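로크, 의원 업무추진비 공개 조례 개정 촉구
시민단체 로크(Rorkeck), 시의회에 의견서 제출

지방의회 감시단체 로크(Rorkeck)는 4월 시의회 운영위원회에 의원 업무추진비 공개 조례 개정을 요구하는 의견서를 제출했다고 밝혔다. 의견서에는 의원 34명 전원의 사용 내역을 건별로 공개하고, 공개 주기를 현행 반기에서 매월로 바꾸라는 내용이 담겼다.

현행 조례는 의장과 부의장, 상임위원장의 월별 총액만 공개하도록 정하고 있다. 사용 장소와 참석 인원, 집행 목적은 정보공개를 청구해야 확인할 수 있으며, 로크가 청구한 자료 가운데 두 건은 아직 회신을 받지 못했다.

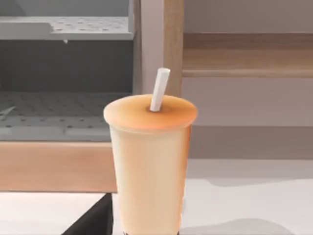
로크는 간담회 명목의 소액 지출에도 같은 공개 기준을 적용해야 한다고 요구했다. 현재 간담회 다과비는 '의정활동 지원'이라는 항목으로 묶여 처리된다. 뚜껑을 씌운 컵에 담긴 밀크티 한 잔이라도 공금으로 샀다면 날짜와 장소, 목적을 적어야 한다는 것이 단체의 입장이다. 의견서에는 이를 위한 표준 기재 양식도 첨부됐다.

개정안에는 기재 사항을 누락한 집행 건에 대해 최대 100%까지 환수할 수 있도록 하는 조항도 포함됐다. 환수 여부는 외부 위원이 참여하는 심의를 거쳐 결정하며, 해당 의원에게는 소명 기회를 준다.

라빈드라 딜런(Ravindra Dhillon) 로크 정책팀장은 "총액만으로는 주민이 예산 집행의 적정성을 판단할 수 없다"며 "의회가 이미 보관하고 있는 증빙 자료를 정리해 홈페이지에 올리면 되는 일"이라고 말했다.

로크는 운영위원회의 검토 결과를 서면으로 요청했으며, 회신이 오는 대로 전문을 공개할 예정이다. 의견서와 기재 양식은 로크 홈페이지 자료실에서 내려받을 수 있다.

문의: 로크 정책팀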